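Software working group: minutes
Runmont site, February meeting, 2 pm

1. Previous minutes
Accepted with one change. The note on the Nilinitz planner should read "release 4", as release 3 was never installed on the bench machine.

2. Marker tracking
The tracker loses a gripper pose whenever the cube face turns steeply away from the head camera. In the latest set this affected 8 recordings. Filling the gaps by straight interpolation gives a visible jump at the wrist when the marker comes back. Agreed to try a smoothing pass over the whole path and compare it with the current output before changing the default.
Action: perception to run both versions on the same 8 recordings.

3. Clock offset
The left and right gripper logs still differ by 40 milliseconds at start-up. The Pladel logger writes its own time stamp and ignores the one from the host. A patch is ready but has not been merged. One member asked that old files be left alone and the correction applied on loading. Agreed.

4. Planner
Nilinitz still rejects paths that pass close to the table edge. The collision margin was set for the old, larger table and was carried over in the config file. Margin to be read from the workspace file from now on. Discussion of whether cables should be modelled at all was put off.

5. Tabletop recordings
The grasp labeller is marking contact too early on pale objects. Closing width alone is not a good enough signal, and the colour threshold does poorly on patterned cloth. The Kadrić labeller will be tested as a replacement on 15 recordings, labelled by hand first.
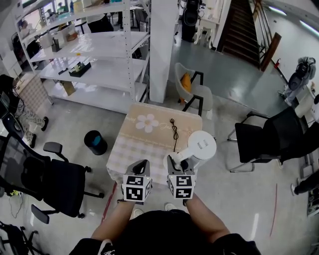 Item 5: right gripper closed on the white object, checkered cloth on the table.

It was asked whether the coiled cable should get its own label. Left as background for now. The labelling guide needs a line saying so.
Action: tooling to update the guide and send it around.

6. Other business
Disk space on the shared server is low. Raw video older than the last release to be moved to the archive drive.
The replay viewer crashes on files with no left gripper track. Ticket opened.

Next meeting: same room, 2 pm. Meeting closed at 3:15 pm.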